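3.2 Transfer of eggs to small retail cartons

The second handling stage concerned the movement of loose eggs from the holding tray into the carton in which they would be kept until the weighing stage. Earlier work at the Gbeho packing site had treated this step as a single operation of fixed length. Our pilot records suggested that it is better divided into four parts: opening the carton, placing the eggs, checking how each egg sits in its cup, and closing the lid. The divisions are used throughout the rest of the paper, and the times and faults reported in Section 4 are given for each part separately.

3.2.1 Cartons

Two carton types were compared. The first, referred to as the Trollum carton, is a clear plastic pack for four eggs, with the cups set two by two and a hinged lid that opens through half a turn and can be laid flat beside the base. The second, the Karnwood carton, is a moulded pulp pack of the same capacity with a lid that stands upright when released. Both were bought new and stored flat in their delivery boxes, in the room where the trials took place, from November until the end of the work. Cartons with split hinges or cracked rims were removed before use and were not replaced within a session.

The clear carton was of particular interest for two reasons. The base and lid are formed from one sheet, so the hinge is stiff on first opening and tends to draw the lid back over the cups if it has not been pressed down fully. In addition, the cup walls are smooth. An egg lowered into a smooth cup settles quickly but may turn on its long axis after release, whereas the rougher wall of the pulp cup holds the egg at the angle at which it was put down.

3.2.2 Eggs

Brown hens' eggs of mixed size were obtained from one supplier in a single delivery. Each egg was inspected under a lamp before the session, and any with hairline cracks, heavy soiling or a thin patch at the blunt end were set aside. Eggs were left in the trial room overnight to reach its temperature. No attempt was made to match eggs to cups by size. This decision was taken so that the results would apply to ordinary household and small shop packing, where eggs of slightly different widths are commonly placed in the same carton.

3.2.3 Work surface

All transfers were made on a flat table with a matt grey top. A matt finish was preferred because reflections from the clear plastic were already troublesome during the inspection of cup seating, and a polished surface beneath the carton added to them. The table was wiped between sessions. No mat or raised edge was used, and the carton was free to slide. Sliding of the base during placement was recorded as a fault only if it moved by more than half the width of a cup.

Lighting came from the fixed ceiling fittings of the room. These gave soft shadows on the table and, at some positions of the carton, a bright streak on the open lid. We did not correct for this. Packers in the earlier survey had described glare from clear lids as a nuisance when looking for cracked shells, and it seemed reasonable to keep the condition in place.

3.2.4 Filling order

The order in which the cups were filled was left open in the first 13 sessions and fixed in the remainder. When it was left open, the usual choice was to complete the side nearest the hinge before moving to the other side. This keeps the hand clear of eggs already in place when the lid lies to the left, but it leaves the base heavier on one side while the carton is half full. In the clear carton the effect was slight. In the pulp carton, where the lid stands up behind the base, the same order sometimes caused the pack to rock.

The last egg presents a different problem from the first three. With three cups filled, the remaining space is bounded by shells on two sides and by the rim on the others, and the final egg has to be lowered almost vertically. Contact between shells was most frequent at this point. We therefore treated the state with three eggs placed and one cup open as a reference state, and seating was checked there as well as after the carton was full. Figure 2 gives the reference state for the clear carton, with the upper right cup still open.
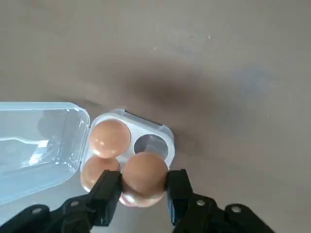 Seating was scored on a scale of three grades. An egg was graded as fully seated if it rested against the wall of the cup on all sides and did not move when the base was tapped once with a fingertip. It was graded as partly seated if it rocked but returned to its position, and as unseated if it leaned on a neighbouring egg or stood high enough to touch the closed lid. The tap was applied to the rim of the base midway along the side opposite the hinge. Repeated taps were avoided, as they were found in the pilot work to improve the seating of eggs that would otherwise have been graded lower.

Partly seated eggs were not corrected before the next egg was placed. The purpose of the check was to establish whether poor seating early in the sequence led to shell contact later, and any correction would have hidden the link. Unseated eggs were lifted, inspected and put back in the same cup, and the event was entered in the record with the number of the cup.

3.2.5 Closing

Once the fourth egg had been graded, the lid was brought over and pressed shut at the front edge only. The carton was then left to stand for 8 minutes before being lifted. This interval follows the practice set out in the Grerkness handling notes, which allow for slow movement of the lid as the hinge relaxes. A lid that had sprung open by the end of the interval was counted as a closing fault, whether or not the eggs had shifted.

3.2.6 Exclusions

Records from 9 cartons were excluded from the comparison. In most of these the hinge had been creased during delivery and the lid would not lie flat, so the opening stage could not be timed on the same basis as the others. The rest were excluded owing to gaps in the written record. Cartons in which an egg was broken were retained, with the placing stage marked as incomplete and no grade entered for the affected cup. The record sheets were closed on March 10, 2026, and no grades were altered after that date.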